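Looking after the grippers at Fuldale

I've been meaning to write up how we keep the hand-held grippers going, partly for Silviu Sandu, who takes over the morning setup in January, and partly because I enjoy fussing over them more than I probably should. They're simple things next to the arms upstairs (two housings, two sets of jaws, a marker cube on each), but they get carried around all day and they do drift.

I start with the cubes. The black squares have to be clean and flat, so I wipe each face with a dry cloth and give the cube a gentle wiggle. If it moves at all, I snug up the screw underneath and run the pose check again. Then I pick up something from the prop shelf with one gripper and bring the other one in beside it, nice and slow, to see whether tracking holds when the cubes are close together. The red and gold piece is my favorite for this, glossy enough to show me if the lights are going to be a nuisance!

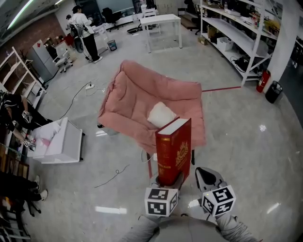 Checking the jaws and the camera

Our Yagi calibration board lives in the drawer, and I use it after every jaw change. I want the error under 2 pixels. Last month the left gripper came back at nearly twice that, and I spent a good part of an afternoon blaming the lens before Tetsuya Oda found a jaw pin that had worked its way loose — a tiny thing, and I'd walked past it three times.

After that I look through the gripper camera itself with a prop held upright, mostly to make sure the focus is good up close and the housing hasn't shifted in the view.

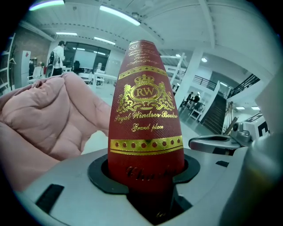

The pins get a drop of thread locker now, and I write the date on a strip of tape so I know when each one was last done. We're at about 196 hours on the current set, and I plan to swap the pads at the end of the month whether they look tired or not. The whole routine takes me 30 minutes with coffee, a bit less without. Silviu, the spare screws are in the jar by the kettle, and please don't lend out the small hex key.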